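The Night of the Lenedow Drive

The drive was clicking again when Iveta got home, and she could hear it from the hall. Click, click, a pause, then a sad little whirr like a wasp in a jar.

"It's been doing that since four," said her flatmate Anderson, who had put a tea towel over it. "I thought it might calm down in the dark."

"It's a hard drive, not a budgie!"

But she left the tea towel on. Sixteen years of her grandmother's radio plays were on that drive, every one of them copied from tape by hand, and the second copy (oh, there had been a second copy, she wasn't a fool) was on a laptop now lying at the bottom of the Kanitz canal. That was a different story and it involved a swan. 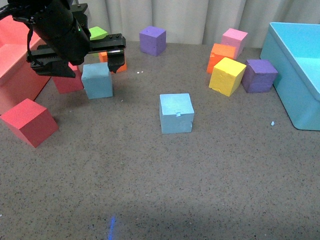

Grímur Thygesen

She rang the shop at ten past six. Gutico Repairs closed at six, but Jyoti Pandey picked up anyway with her mouth full of something.

"Clicking how?" said Jyoti. "Do it for me."

Iveta did it for her, down the phone, in the kitchen, with Anderson joining in on the whirr.

"That's very good. Turn it off."

"But what if it never -"

"Turn it off now, please, and bring it round. Don't shake it. Don't put it in the freezer. Has anyone put it in the freezer?"

Iveta looked at Anderson, who looked at the fridge.

"Only for a minute," he said.

It was November and raining sideways, and the number 11 bus went round by every school and chip shop in town. Iveta held the drive inside her coat the whole way. She had never been so aware of speed bumps. She found herself humming the tune from the lighthouse play, the one where Zdenka Radonjić played all three sisters and the dog, and a man across the aisle lifted his head.

"Baptista's Light!" he said. "My mum had that on every winter. What was it the dog did at the end?"

"I can't tell you," said Iveta. "I mean I can't remember. It's in here." And she patted her coat, and he nodded as though that made perfect sense, and moved his umbrella so it wouldn't drip on her.

Jyoti had the lights on and the kettle going. She took the drive in both hands, turned it over, and read the label out loud. "Lenedow. I love these! Lovely solid things, terrible little feet." She plugged it into a grey box with a row of switches and put her ear right down next to it.

Click.

"Hm," said Jyoti.

Click, click.

"Is that a good hm?"

"It's a hm. Get yourself a biscuit."

Iveta got herself a biscuit and then four more. Jyoti tried another cable. She tried another power supply, a fat old one with a taped-up plug, and pressed the switch, and they both held their breath. There was a whirr. It went up and up, smooth as anything, and there was no click at the end of it.

"Oh, you beauty," whispered Jyoti. "It's starved, that's all. Your power brick's on its way out and the poor thing couldn't get up to speed. I'm still not trusting it, mind. We copy everything tonight while it's in a good mood."

The copying bar said 9 hours, then 30 minutes, then 11 hours, then nothing at all for a bit. Names went by too fast to read, and now and then a slow one, and Iveta shouted them out as they came. The Glass Tram! Mrs Orchard's Second Husband! Jyoti pulled up a stool.
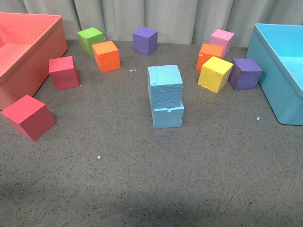 "Can we hear one?" she said. "Off the new copy, I mean. We'd be checking it, really. It's good practice."

So Iveta picked the lighthouse. There was the hiss of the tape, and the sea, which had been made with dried peas on a tray, and then her grandmother's voice, thirty-five years old and slightly cross, telling everybody to stand closer to the microphone.

Iveta put down her biscuit.

"Is that her?" said Jyoti.

"That's her."

They turned it up. Outside the bus went past, lit up and empty, and on the little speaker the dog began to bark.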